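## Bench notes: recording kitchen demonstrations

Wipe the tabletop before each session. Crumbs and drips show up in overhead footage and the policy will learn them.

- Fix the camera mount first, then the lights. Doing it the other way around means doing the lights twice.
- Move every prop between episodes, including the ones the arm never touches. Set 632 from Kostelico had the plate in one spot throughout and was no good for training.
- Lay some bottles and cups on their sides. Upright-only sets grasp poorly at home.
- Keep cables slack enough for full wrist rotation — tape them at the base only.

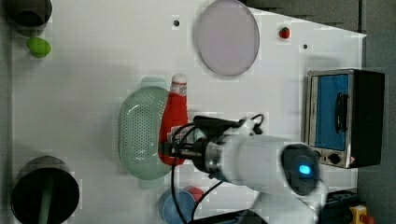

Cap episodes at 30 seconds. If the operator hesitates, stop and re-record; pauses are harder to trim than they look. Label failed grasps as failures and keep them in a separate folder.

Iwona Wilczyńska's naming scheme is object, colour, episode number (bottle_red_1627). Use it for everything from June onward. Older Portela files keep their original names.

Squeeze bottles: check the cap is closed.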